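Setting Up the Sorting Board

Welcome to the second part of your Tranow activity guide. By now you have unpacked everything and had a good look through the bag of shapes, and if you're anything like us you have already lined a few of them up just for the pleasure of it. Go ahead — the board will wait. When you're ready, the steps below will take you from a bare table to a first game. Allow about 22 minutes the first time, and a good deal less after that.

Before you start

Choose a table that stands level and doesn't rock. Metal, wood and plastic tops are all fine, and so is a table with holes in it, as long as the board lies flat across them. Wipe the tabletop and let it dry. Crumbs have a way of getting under the board, and even one is enough to make it tip when a child leans on a corner.

Caution: The shapes are small. Keep them away from children who still put things in their mouths, and gather them all up when the game is over.

Placing the board

1. Carry the board with both hands, one on each long side, and lower it gently. Please don't slide it into place, as the edges can scratch a painted table.

2. Turn the board until the side you like best is facing up. The wood is maple, and no two boards have quite the same grain. Some are nearly plain and others are full of wavy streaks and swirls. The straight seams are where the planks have been glued together. They are part of how the board is made and should feel smooth under your fingertip. If you feel a ridge, stop there and turn to the section on care.

3. Press down on each of the 4 corners in turn. If one of them moves, shift the whole board a little way along the table and try again.

Setting out the shapes

4. Tip the shapes onto a cloth or into a shallow tray, never straight onto the board. The plastic won't come to any harm, but maple is softer than people expect and will show a dent.

5. Make your back row first, along the far side of the board. Put shapes of the same color next to each other, with a gap before the next color begins. We like to start with yellow, a heart beside a rounded block, and then go on to green with a star and a cylinder. Stand each piece upright so that its outline can be seen from above.

6. Bring the remaining colors forward, red and blue, and spread them out across the open wood. They don't need to be in a row. Leave enough room for fingers to close around each shape without knocking over its neighbor.

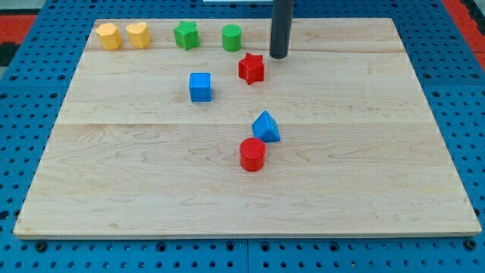

Playing the first game

7. Ask the player to name a color, then find every shape that matches it. Younger children often prefer to touch the pieces as they go, and that's a lovely way to play, so don't hurry them along.

8. Once color comes easily, play again by shape. Stars are a good place to begin. They can be different colors and even have different numbers of points (we have five-pointed and six-pointed ones), and deciding whether they belong together can keep a table of children talking for quite a while!

Note: The Dindus card deck, sold separately, has more layouts to copy. Cards 1 to 7 use the same kind of back row you made in step 5.

Care of the board

Wipe the board with a barely damp cloth and dry it right away. Never soak it or stand it beside a heater. Once or twice a year, October being our own habit, rub in a little Mahasneh board oil along the grain and leave it overnight before you put the shapes back.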